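3.2 Flattening the cloth before the first fold

I'll admit I used to skip this bit at home (who has the time?), but spreading a cloth out properly before folding it made more difference to our folds than anything else we tried in the Lemstead study. We asked people to keep a diary of their tea towels and napkins, 666 entries in all, and the grumbles were nearly always the same: corners that wouldn't meet, and a pile that leaned. So we settled on a plain routine. One cloth in the middle of the table, smoothed out flat, and anything still waiting its turn left in a heap out of the way. Figure 2 shows a lemon-print cloth spread on a white table, with a red one bunched up behind it and an empty blue tub to the right.

Patterned cloths were easier for me, I must say, as a print gives your eye something to line up! Small ripples we let be. Chasing every last one took up to 30 seconds a cloth, and the finished pile looked no better for it.

Print this page | E-mail this article

Comments

Pyo: I do mine on the bed and it never works, will try the table.

Pruvwood: Does ironing first count as cheating?

Figure 2. Lemon-print cloth laid out for folding.

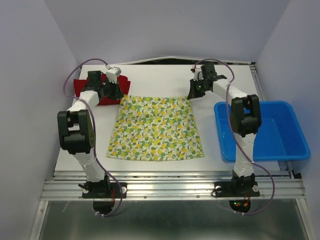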